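Chapter 6

## Bottles, Caps and the Gap at the Top

*Draft 3, May. Figures to be renumbered. Exercises at the end of the chapter, not here.*

Start with a drinks bottle. Any small one, clear plastic, screw cap. Put it on the bench before you read on, because most of this chapter can be checked by looking at it and squeezing it.

Chapter 5 dealt with glass and with cans. Rigid things, mostly. You fill them, close them, stack them, and the shape hardly changes. A thin plastic bottle is another matter. Full and sealed, fizzy drink inside, it feels nearly as hard as glass. Open it, pour some out, and the wall gives under your thumb. Same plastic, same thickness. What has changed is the pressure.

### 6.1 What we cover

- the bottle itself: neck, shoulder, label panel, base
- the cap and its thread
- the headspace, i.e. the gas above the drink
- the label, what goes on it and where
- moving bottles about: on the line, in the crate, by hand

Storage and shelf life are left to Chapter 7. Recycling gets its own chapter (11) and we will only touch on it.

### 6.2 From preform to bottle

A PET bottle begins as a preform. Looks like a test tube with a screw thread at one end. The thread is finished at this stage and doesn't change again. Everything below it is heated until soft, stretched downwards with a rod and blown out with air against a mould. Takes seconds.

So the neck is thick and the body thin. Cut an old bottle in half lengthways and feel the difference. Scissors for the body, a small saw for the neck. Mind your fingers.

The stretching matters. PET that has been stretched in two directions is stronger than the same material left alone, and it holds gas better. The parts that get stretched least (neck, very centre of the base) stay thick for exactly that reason: they have to make up in thickness what they lack in strength.

Base shapes. Fizzy drinks usually get a base with several feet, the petal type. Still water can get away with a flatter one. A flat base under pressure would bulge and the bottle would rock, or fall over. Try to think of a bottle of sparkling drink with a truly flat bottom. Hard.

### 6.3 The worked case: Fendau

We use one bottling hall right through the chapter. Fendau fills small bottles for the Mitatia range, one line, one shift. Preforms come in by the box, 2,000 to a box. Caps come seperately, also 2,000 to a box, which makes the sums easy and the storeman happy.

On the morning we follow, one box of each was opened at the start of the shift. By the first break 485 bottles had been filled and capped. Of those, 433 went straight through to the packing table. The rest were pulled at the check for one thing or another: cap on crooked, label lifted at the seam, fill level off.

Work it out. 485 less 433 is 52, so a bit more than one bottle in ten. High. A line running properly would never live with that, and section 6.7 goes through how the hall tracked the fault down to the capping head. For now just keep the numbers, you will need them.

Two notes on terms. *Pulled* means taken off the line for a second look. *Rejected* means it isn't going out. Not all pulled bottles are rejected, and students mix these up every year.

### 6.4 The cap

A screw cap does three jobs. It seals. It can be opened by a normal hand without tools. And it shows whether somebody has been there first, by way of the small ring that breaks off and stays on the neck.

Too loose and gas creeps out. Too tight and the thread strains, and half your customers can't open it. The twist needed to loosen a cap is called the *removal torque*. Measured on a little turntable with clamps. Pintér, who supply the turntable at Fendau, recommend checking a few bottles from every head each hour. Fendau did it once a shift. See 6.7.

### 6.5 The headspace

No bottle is filled to the brim. There is always a gap, and it is meant to be there. Drink expands when it warms up. With no room to expand into, something has to give, usually the cap.

In a fizzy drink the gap also holds carbon dioxide at the same pressure as the gas dissolved in the liquid. Shut, the two balance. Open it and the pressure drops, gas leaves the drink, you hear the hiss. Close it again and a new balance is reached, but with less gas in total, and a larger space for it to sit in. A bottle that is part empty therefore goes flat faster than a full one even with the cap screwed down hard.

Look at the level of the drink in Figure 6.1, then at the cap, and compare the size of the gap with the one in a bottle fresh from the shop.
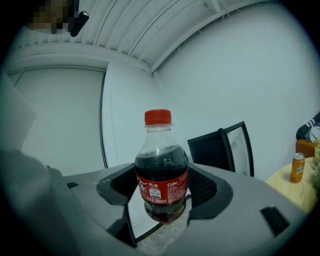

*Figure 6.1. Small PET bottle of cola, red screw cap, about two-thirds full. The label is marked 300毫升 (300 millilitres).*

Basell: squeezing the air out before you put the cap back on doesn't help, whatever your gran says. The dented wall wants to spring back, the space inside grows again, and more gas comes out of the drink to fill it. A smaller bottle, filled nearly to the top, is the better way to keep what's left.

We agree, and there is a bench test for it in 6.9. Two bottles, same drink, same amount poured off. Squeeze one, leave the other. Cap both, leave overnight, open side by side. Note the sound as well as the taste.

### 6.6 The label

Usually a band round the middle, on the straightest part of the wall. Reasons are practical. A label won't lie flat over a curve in two directions, it wrinkles. And leaving the lower part bare lets the buyer see the drink.

What goes on the band: name, kind of drink, volume, ingredients, date or a pointer to where the date is, bar code. On a small bottle this is a squeeze. The volume has to stay readable so it tends to get a clear spot of its own, often low down. Everything else fights for the remainder.

Before going on to 6.7, take the bottle from your bench and write down, in this order:

1. where the wall is thickest, by feel
2. how far the drink comes up, measured from the base, in millimetres
3. where on the label the volume is printed
4. wether the ring is still joined to the cap

Keep the sheet. The second measurement gets used again in 6.8.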